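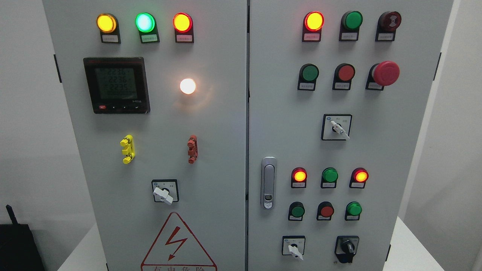 Photo: Waltatton Shop Notes

Review: The Trillau Two-Door Control Cabinet, or How I Learned to Read the Last Page of a Quote

Posted 12/10/2024 in Equipment & Budgets

When you shop for a robot cell, everybody wants to talk about the robot. There are videos. There is a reach chart. There is a man in a polo shirt who will happily discuss wrist speed until lunch. The gray cabinet that feeds the thing power and lets you turn it off shows up on the last page of the quote, one line, between freight and "misc. hardware."

We bought our cell from Vrabec, a packing line with one arm and two conveyors, and the line on the last page said "control cabinet, Trillau, two-door." I signed it the way you sign for a rental car. I have now lived with the cabinet for 300 days and have opinions.

What you get

Two light gray doors, side by side. Ours came laid out with the power side on the left and the operator side on the right, a split I would pay for again. The left door has the meter, three big lamps across the top and a selector switch. The right door has the buttons, and there are a lot of buttons. If you are the sort of buyer who thinks a touchscreen will save money, price one, then price the second one you'll want on the shelf, and come back to the buttons.

The meter

I nearly struck the meter off the order. It was $119 extra and I had a perfectly good handheld in a drawer. I'm glad I was too lazy to send the revision. It's a square black unit with a green backlit screen and three rows of fat digits, one row per phase, and you can read it while walking past with a coffee. In the picture the rows are sitting within a digit of each other, as they should. One morning in November they weren't, and we called the electrician before the conveyor drives had a chance to complain. That call alone settled the matter of the $119.

The keys along the bottom of the meter are tiny. I set it up once, with a fingernail and some language, and have not been back.

Buttons, lamps and labels

The emergency stop is big, red, glossy and sticks out well past everything around it. Full marks. You could find it with an elbow.

The small cluster at the lower right is less of a triumph. Six little lamps and buttons, two rows of three, packed close enough that a gloved thumb can have a fairly broad opinion about which one it meant. We use that group for the outfeed, several times an hour. If I were ordering again I'd ask for full spacing down there and accept a bigger door.

Then the labels. The lamps and buttons have neat white plates, and the ones under the three top lamps carry very small Chinese lettering. It's tidy work. It is also no help to my second shift, who read English and Spanish and, by the end of the night, neither. The quote had a box for plate language, and I left it blank. Check the box. Getting plates redone afterward means a drawing change, a minimum order and a wait, and in the meantime you will be running an industrial machine off a laminated sheet.

The red and white electrical warning at the bottom of the left door needs no translation, thanks to the lightning bolt.

What it cost us, beyond the cabinet

The line item was fine. These are the things that weren't on it:

Spare lamps, buttons and one spare selector, bought as a kit: $1,806. I gasped too. Buy it anyway, or at least the parts that get pressed all day.
Electrician's time to bring in the supply: 12 hours.
Floor space. Both doors have to swing, and our first layout had a pallet rack where the right one wanted to go.
Keys. The latch has a keyhole. Find out how many keys you get, and who gets them, before the day you need to know.

Compared with the Iria

We also had a quote for the Iria single-door cabinet. It's cheaper and smaller, and it puts the meter and the operator controls on the same panel. For one arm and no conveyors I'd probably take it. For us it meant opening the power side every time somebody wanted to swap a push button, and our electrician made a face.

Verdict

Four out of five. It's sturdy, easy to read from across the floor, and laid out by somebody who has stood in front of one. I took a point off for the cramped cluster. The plate language was my own fault, so that point comes out of my score.

If you're budgeting now, ask for the door layout drawing along with the price, print it full size, and tape it to a wall. Then put your work gloves on and pretend to run a shift. We did this for the replacement outfeed panel, and moved two buttons before anybody drilled anything.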